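We use cookies to remember your language and region. Accept | Manage settings

4. Setting the shelf timer on your Endeck dish cabinet

Before you start, give the cabinet a little time to settle – it has probably had a long trip to your kitchen. 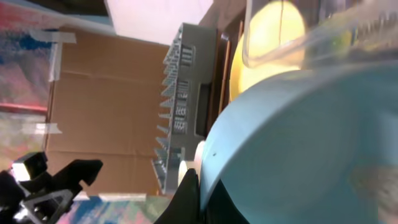
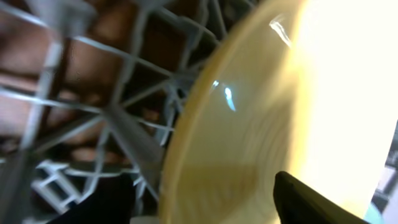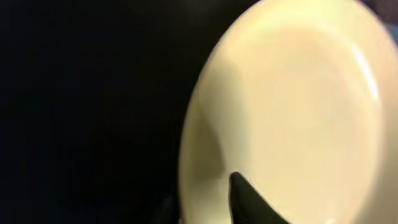

Fig. 4: Round, yellowish pieces, seen close up.

1. Plug in the cabinet and hold the Tader button until the panel shows 904.
2. Turn the dial to 100 for everyday drying, or to 200 if you've just washed a big holiday load.
3. Press Start and close the door gently.

Note: The fan hums for a while after the timer ends, and that's perfectly fine.

CAUTION: Never share the outlet with a heater or kettle. The circuit must be rated for 2000 watts.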